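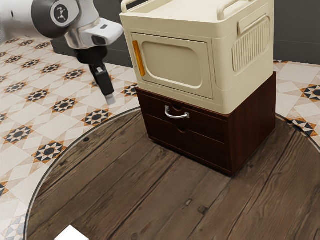 3 de octubre de 2026
Por Celeste Paredes

Hoy he pasado la mañana mirando cómo un brazo que no existe se acerca a un armario que tampoco. Me pagan lo mismo que cuando abría los cajones yo, así que no me quejo, o me quejo lo justo y en voz baja.

Hasta febrero mi oficio se explicaba en una frase: en Dostach probábamos muebles, y probar un mueble es abrirlo y cerrarlo hasta que él o tú digáis basta. Tenía callo en el índice derecho. Ya no lo tengo, y lo echo de menos más de lo que confesaría en el comedor. Ahora el robot de la nave ensaya primero en el simulador, y yo reviso los ensayos y marco los que no valen. El puesto se llama «supervisión de interacción». Mi madre sigue diciendo que trabajo en cajones.

El escenario de esta semana lo montó Manju con lo que había en la biblioteca: un armarito crema de esquinas redondas, con su tira naranja en la puerta, encaramado a una cajonera de madera oscura. Todo sobre una tarima redonda de tablones viejos, y alrededor un suelo de baldosas con estrellas que ya quisiera yo para mi cocina. Le pregunté en qué casa ha visto semejante conjunto. Me contestó que el robot no va a visitar casas de buen gusto. Es difícil discutir con Manju Jaiswal antes del café.

Lo que me tiene entretenida es la cajonera. El cajón de arriba lleva un tirador metálico y el de abajo solo una media luna recortada en el borde, justo debajo. Una persona ve eso y mete los dedos donde toca sin pensarlo. Yo lo he hecho toda la vida y hoy he tenido que escribirlo para la guía – dos páginas sobre cómo meter los dedos en un hueco. En Elik, que es como hemos bautizado al programa de revisión, eso cuenta como «conocimiento del operario». Suena bien. Antes se llamaba maña y no salía en la nómina, ahora se llama así y tampoco sale. 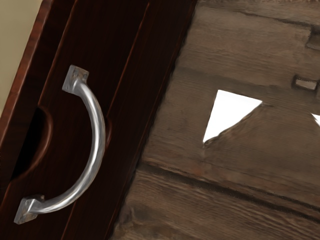 El tirador, de cerca, con la media luna oscura detrás.

Con esta vista me peleé después de comer. Entre los tablones asoma un triángulo blanco, un pedazo de nada con los bordes mordidos, y quise apuntarlo como defecto. Manju dice que al robot le da igual el fondo. A mí no, llevo media carrera devolviendo tableros por mucho menos. Lo apunté.

De los ensayos pendientes quedan más de 700. Antes, en el banco, éramos 3 y hablábamos de todo mientras abríamos y cerrábamos. Ahora llevamos auriculares y nos mandamos capturas. La espalda me lo agradece, eso sí, y las tardes se hacen largas de otra manera.

Al llegar a casa he abierto el cajón de los cubiertos y me he quedado mirándolo. Se atasca un poco a la izquierda. Mañana le doy cera.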